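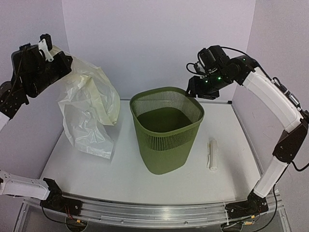

Chapter 2
Storage and Collection at the Source

2.1 Scope of the chapter

Chapter 1 treated waste as a quantity to be estimated. The present chapter follows it from the room where it is thrown away to the point where a collection vehicle takes it over. In the terms used by Naidoo and Ngcobo, this stretch is called the holding phase. It has its own containers, its own delays and its own costs, most of which never appear in a city's accounts.

Students will need the definitions of wet weight, dry weight and bulk density from Section 1.4. Bulk density in particular changes several times during the holding phase, and errors made here carry through to the route calculations in Chapter 5.

2.2 Three levels of storage

Primary storage is the container nearest to the person discarding the item: an office wastebasket, a kitchen pail, a bathroom bin. Volumes are small and emptying is frequent. Many primary containers are lined with a thin plastic bag, and the bag then becomes the unit that is carried.

Secondary storage receives the contents of several primary containers. A wheeled cart in a hallway and a garbage can behind a house both belong to this level.

Shared storage serves more than one household or business. Dumpsters, chute rooms and underground tanks are the usual forms.

Small buildings often skip the second level. Large ones may repeat it, with one set of carts for each floor and another at the loading dock. The designer should draw the full chain before choosing any container size.

2.3 Bulk density and liner volume

Loose office waste is mostly paper and packaging, and much of its volume is air. A container can be full by volume while holding very little weight. For this reason primary containers are sized by volume and shared containers are checked for both volume and weight.

A liner reduces usable volume slightly. Air trapped between liner and wall keeps the bag from reaching the floor of the container. Slotted or vented walls let this air escape; solid walls do not, and the bag has to be pressed down by hand. The loss is ignored in the worked problems unless stated.

2.4 The Risuvau case

The town of Risuvau is used throughout this book. Its business district has 221 collection points, set out in Table 2.1. Jacobus Mokoena's survey recorded the fill level at each point before every pickup in February – the slowest month for local trade – and the resulting figures should be read as a lower bound.

Before going on, review Problem 20 at the end of Chapter 1. Its answer is the starting value for Section 2.5.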